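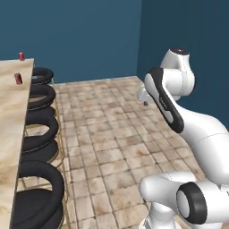

I finished reading Seson, the new book on small states and how they vote at the UN. It has 8 chapters and I liked six of them.

The best chapter is on Coria, a port town which lost its consulate and then tried to get it back by inviting foreign film festivals.

The author, Arumugam, went through 823 letters from the ministry archive. The oldest is from 1785. I would like to see more of them quoted in full.

My one complaint is the index. I looked for "sanctions" and it sent me to the wrong page.

The publisher is Closow. The paperback comes in April.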